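お盆の上の余白 発表用メモ
2023年7月20日 話し手:ラマ・マンスール(Lama Mansour)

(マイクの高さを直してから。早口にならないこと)

みなさん、こんにちは。お暑いなかをお運びいただきまして、本当にありがとうございます。マンスールと申します。ミルナムという小さな喫茶室で、お茶をお出ししたり、器を洗ったり、棚の前でうんうん悩んだりしながら暮らしております。今日はお茶の話を期待していらした方もおいでかもしれませんが、すみません、その下に敷かれているもの、お盆の話をさせてください(ここで少し間をとる)。

わたしがお盆のことを考えるようになったのは、ソルナーノの食堂で手伝いをしていたころです。あそこでは何でも一度に運ぶのが偉いという空気がありまして、急須も湯のみも菓子皿も、山のように載せて歩いていたんですね。ある日、お客さまのおひとりが「あら、きれいなお盆だったのね」とおっしゃった。お茶を全部お配りしたあとで、です。それまで毎日拭いていたのに、わたしは模様をちゃんと見たことがなかったんです。

(スライドを出す。すぐに話しはじめない)
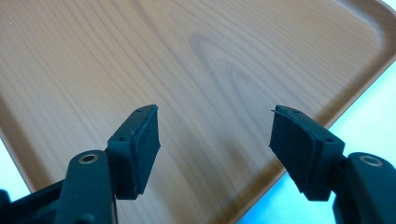

お盆を選ぶとき、わたしはまず何も載せずに、少し斜め上から眺めることにしています。座っているお客さまの目に入るのは、たいていそのくらいの角度ですから。それから、どこに湯のみを置こうかと考えるわけですが、こういう木目調のお盆ですと、真ん中あたりに細長い輪が幾重にも重なった模様があって、これがもう、いいんですよねえ。つい真ん中に急須をどんと置きたくなるところを、ぐっとこらえて、少し脇へ寄せてみる。そうすると、ゆるやかに流れる筋がお茶のまわりに残って、蜂蜜のような茶色がゆったり見えてきます。

色の話もしておきますね。あたたかい茶色のお盆は、青みがかった白っぽい台に置くと、輪郭がすっと立ちます。夏のあいだは、わたしも白い布を敷いた台を使うことが多いです。反対に、濃い茶色の机に茶色のお盆だと、落ち着きはするのですが、夕方などは縁がどこだかわかりにくくなって、お菓子の皿をひっかけそうになります(ガヴブリッジでの失敗談。時間があれば話す)。

縁のことも忘れずに。丸みをつけて立ち上がった縁は、持つ人の指に優しいんです。お店で選ばれるときは、どうぞ両手で持って、ひと回り歩かせてもらってください。ちょっと恥ずかしいですけれど、店の方は案外にこにこして見ていてくださいます。

お手入れは、固く絞った布で拭いて、そのあと乾いた布でもう一度。木目の筋に沿って手を動かすと、なんだか気持ちも静かになります。わたしは閉店後にこれをやるのが好きで、気がつくとお湯が沸きすぎていたりします。

(見本のお盆を3枚、前の列から回す。戻ってくるまで質問を受ける)

8月にはヤウンゼムスの集会室で、今度はお菓子の並べ方をご一緒に試す会をいたします。ご自宅のお盆をお持ちいただけましたら、とても嬉しいです。申し込みの紙は出口の机に置いてありますので、お帰りの際にお取りください。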